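Advice > Home working > Desks > Questions we get asked

August 2011
By Selorm Nutsugah

Do I need to buy a desk tidy kit?

Probably not. We have looked at plenty and most are a bag of plastic clips with a nice lid. The Tremalov set costs more than my first desk did, and two of its clips let go within a week. Try moving things about first and see what is left to complain of.

Is a white desk a mistake?

It shows every crumb and every black cable. Some people say that makes you keep it clean. I have owned one for 7 years and can report no such effect. If you already have one, keep it. If you are choosing, look at it in a shop with a keyboard on it before you believe the catalogue.

What should I do about the cables behind the keyboard?

Pull them all out and find where each one goes. Anything that goes nowhere can leave. Tie the rest loosely at the back, near the monitor stand, and let only the keyboard and mouse leads come forward. A keyboard that sits at a slant is often being pushed there by the heap behind it - straighten the heap before you blame the keyboard.

Black cables bunched between the monitor stand and a slanting keyboard, with the mouse up to the right, is the usual starting point. 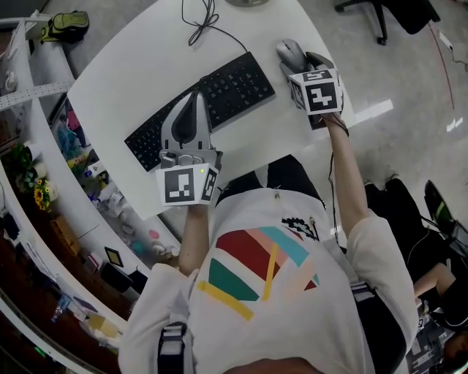

Where do the bits and pieces go, then?

On a shelf beside the desk, if you have one. Bottles, a wooden box, a small picture and a pot of sunflowers can all live there quite happily. I am less sure about "zones", which Altmont mention on every page of their leaflet. A shelf is a shelf.

Can I leave my bag on the floor?

Yes, if it is clear of the chair's castors. The same goes for any cable that crosses the floor, and I would move the cable first.

Does a tidy desk make you work faster?

Mohammed-Awal Korletey wrote to say it saved him an hour a day. I asked what he did with the hour. No reply so far.

Related
Boateng monitor stands: are they worth it?
Office chairs on tiled floors
The Rurkell cable box, tried again
Letters from November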